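4.2 Refilling at the table: soap, lids and leftovers

Small household jobs rarely get a section of their own, and we think that is a pity. Of the 2,403 short activities in the Brasthorpe home diary, 200 involve a container being opened, filled or closed, and 51 of those are soap. We went in expecting the kitchen sink to be where it all happened. What we found instead was the table! People carry the bottles to a flat, bright surface, set them down among whatever is already there, and get on with it.

Le Goff calls this the "landing" stage of a chore, and the term fits beautifully. A table during landing is a mixed place. Pump bottles of different shapes stand next to food boxes, and a snack can share the space with a soap dispenser for as long as the job lasts. Earlier work (Wonberg; Pirnanitz) sorted chores by room and so tended to miss this mixing, as bottles were filed under "bathroom" and food boxes under "kitchen." 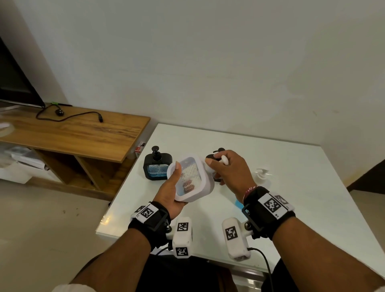
The mixing matters for the order in which things get done. A person who sits down to see to the soap may well open a food container partway through, handle a small cap, and then go back to the pumps. In our coding we kept these side steps as part of the same activity whenever the person stayed at the table. Hervé Baudry argued for this rule early on, and it has held up very well: with side steps included, two coders working apart gave the same start and end points far more often than under our first scheme.

Dispensers with a removable pump turned out to be a small treasure. The pump has a long thin tube below it, so it can't simply be pulled aside the way a lid can. It has to be lifted clear of the neck, and on the way back the tube has to find the opening before the head can be seated. One hand steadies the bottle, often at a slant, while the other brings the tube in (Figure 2). We coded tilting and threading as separate steps, and would urge others to do the same. 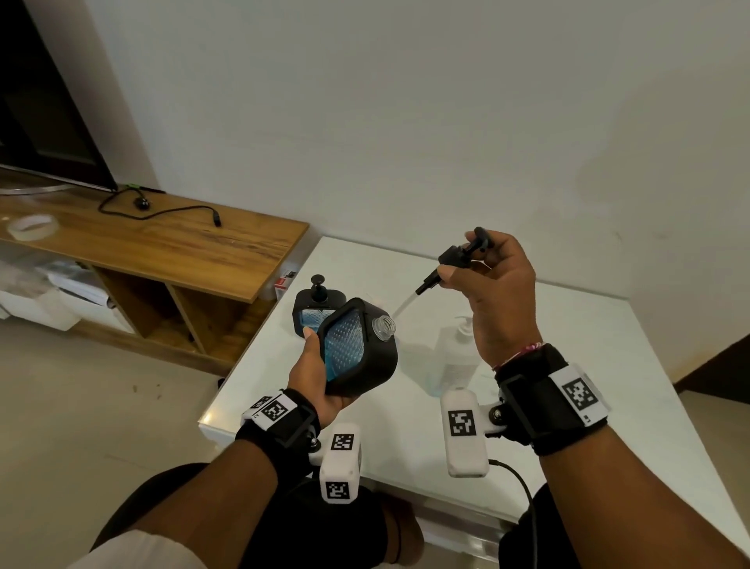 Brasthorpe, June

Figure 2. Pump and bottle apart: a square, black-framed dispenser held at a tilt, with the dip tube hanging from the pump head. A second square dispenser stands behind it.

The bottle's shape deserves a closer look as well. Square bodies give the holding hand flat sides and corners to work with, and several people in the diary told us they liked them for that. Clear or translucent walls bring another pleasure, as the level inside can be checked without opening anything. Whether this changes how often people refill is a question we would love to see taken up; our diary asked about it only once, in the Thursday entry, and the answers were too short to code.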